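Wesitis planner: frequently asked questions

What is Wesitis?

Wesitis is a motion planner for single arms, with a simulator bolted on so you can try things before you go anywhere near hardware. You give it a robot model, a scene and a target for the tool, and it gives you back a timed path that keeps out of the walls. It began as a weekend project by Valentyna Hordiienko and has grown rather a lot.

Do I need a real robot?

No! Plenty of our users have never touched one. Everything in the tutorials runs in simulation, and you can get a long way with a laptop and a free evening.

Which arms are supported?

Anything with a proper URDF and up to 8 joints. Mobile bases work if you park them first. Planning for the base and the arm together is on the Clallell branch, which is great fun but still falls over if you look at it sideways, so please don't build your thesis on it yet.

How fast is it?

For a cluttered room we allow the planner 2000 samples before it gives up, and on Paraskevi's old desktop a typical query comes back in nearly 30 milliseconds. Open scenes are quicker. If yours is much slower, check that you haven't loaded the full visual meshes as collision meshes (we have all done it).

Why does my path wobble near the goal?

Usually the smoother has been switched off, or its weight is set to zero. Put smooth_weight back to the default and try again. If it still wobbles, look at your joint limits – a wrist that is already close to its stop will dither about looking for a way round.

Can I feed it camera data?

Yes, through the Avent bridge. It takes a depth image, drops the points that belong to the robot itself and turns the rest into a voxel map. The self-filter needs an accurate model, so if you have added a bracket or a cable clip to the arm, add it to the URDF as well. Otherwise the robot sees its own bracket as an obstacle and refuses to move, and you will spend an afternoon blaming the planner.

What is the difference between a contact goal and an approach goal?

An approach goal stops the tool short of the surface by the clearance you set. A contact goal lets the tool touch, and only the tool; every other link still keeps its distance. Most people want an approach goal to begin with.

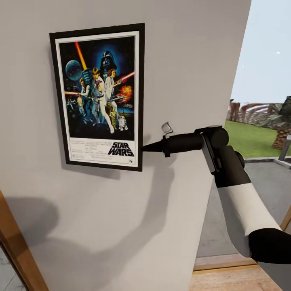 Clearance is measured from the collision shape of the tool, and it applies to everything in the scene, including thin things fixed to walls. Picture frames are a lovely test for this. With the pointed tool right by the bottom corner of the Star Wars poster, next to the logo, there is hardly any gap left to play with, and the wall behind is close too. If your planner reports no solution for a goal like that, lower clearance_goal and leave clearance_path alone. The first only affects the final pose, so the rest of the motion stays cautious.

Do lights and shadows matter in the simulator?

Not to the planner, which only cares about geometry. They matter very much if you are testing perception, so leave them on for that.

Where did version 14 put the scene editor?

It's under Tools now. Paraskevi Makris rewrote it in July and it is so much nicer to use – you can drag objects about and replan as you go. Old Kontogiannis scene files open as before.

How do I report a bug?

Send us the scene file, the start pose, the goal and the random seed. With the seed we can replay exactly what you saw.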